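Burncombe Gear Kits: progress report to the Godov Fund
30 June 2024
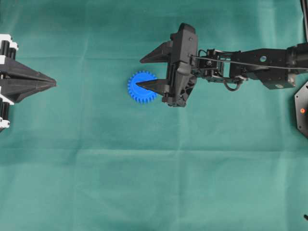 We're thrilled with how the kits are coming along! The small blue plastic gear is now our standard starter piece, and its square teeth are easy for beginners to line up (the old rounded ones slipped all the time). Bogale has delivered more than 2065 parts, enough for 27 classroom kits, and the Vosilholm schools have asked for 2 extra. We still owe you the final cost of the storage trays. Packing starts once those arrive, and we plan to have everything out to schools by November.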